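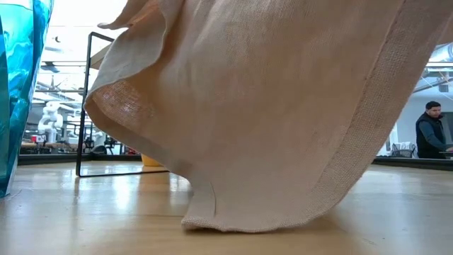

Linen over the bench at the Drosstead workshop, with a white robot arm further back in the room.

Can a rented robot fold your napkins?

Reading time: 4 minutes

October 13, 2019

Folding is the job that laundries have never managed to hand over completely. Sheets go through a flatwork ironer and come out the other end in a neat stack, and towels have had their own machines for decades. Everything smaller or odder gets folded by a person standing at a table.

Fenar, a firm with a workshop in the Drosstead industrial park, wants to rent you something for that table. Its product is called Eltus. It's a two-armed bench unit with a set of cameras, a control cabinet and a service contract, and it's aimed at laundries and linen hire businesses too small to buy a dedicated line. The rental is $2,184 a month, with installation charged separately, and the minimum term is nine months.

We spent two days at Drosstead in September watching it work, and another at Vainio, a linen hire company that has had one on trial.

The first thing to know is that Eltus is slow. On cotton napkins it folds at a steady pace that a practised person would beat without trying. Fenar doesn't dispute this. Its argument is that the unit can be left running after the day shift has gone home, and that by morning the bin is done.

Dorota Malinowski runs the fabric trials at Fenar. She keeps shelves of cloth sorted by weight and weave, and most of her work is finding out what the software makes of each one. Linen takes up more of her time than anything else.

"Cotton behaves much the same from one piece to the next," she said. "Linen has a memory. If it was creased in the dryer it wants to go back to that crease, and an open weave lets light through, so the cameras can lose the edge."

The method is simple to follow. The unit picks a cloth up, lets it hang, looks for a hem or corner, regrips and lays the cloth down before making the fold. A wide sewn edge helps it. A sheer fabric with a narrow rolled hem gives it trouble, and on the second day we watched it pick up the same pale scarf four times before setting it aside in the reject tray. The tray is part of the design. Anything Eltus can't sort out is left for a person.

On plain cotton napkins, 92 per cent of the pieces we put through came out folded well enough to send to a customer. With linen table runners the result was a good deal worse, and we had to refold many of them by hand. Fenar says a software update for open-weave fabrics is coming. We haven't seen it and can't say what difference it will make.

Setup takes the better part of a day. The bench has to be level, the lighting needs to be fairly even, and each new item in your range has to be taught. Teaching means running a sample batch - Fenar asks for 23 pieces - and correcting the unit on a touch screen when it goes wrong. The screen is clear and the prompts are in ordinary language. We had a new napkin size running before lunch.

At Vainio, operations manager Barbara Adamczyk has kept the unit on napkins and tea towels only. She tried it with aprons and gave up after a week on account of the ties.

"I've got some good folders here and I'd like them on the tablecloths," she said. "So it does the small stuff overnight. I still check the stack in the morning and pull a few out."

Her complaints were mostly practical. The reject tray is too shallow and overflows on a bad night. The unit stops when it does, so a full bin at 6 p.m. can still be half full at opening time. Fenar's phone support has been good on weekdays, but there's no weekend cover on the basic contract, and hotels want their linen on Saturdays.

The unit is also bigger than the brochure suggests. Allow for the bench, the cabinet and enough clear floor to open the safety gate on both sides. Noise is modest, and at Vainio it was lost under the dryers.

For a business that handles a lot of one or two plain items and has idle hours overnight, the rental is worth pricing against wages. Anyone whose trade is mainly linen should ask for a trial on their own stock first. Fenar will do one at Drosstead at no charge if you bring the cloth, and bookings are currently running a few weeks out.

Get our features in your inbox every second week. Enter your email address to subscribe to the newsletter. You can unsubscribe at any time.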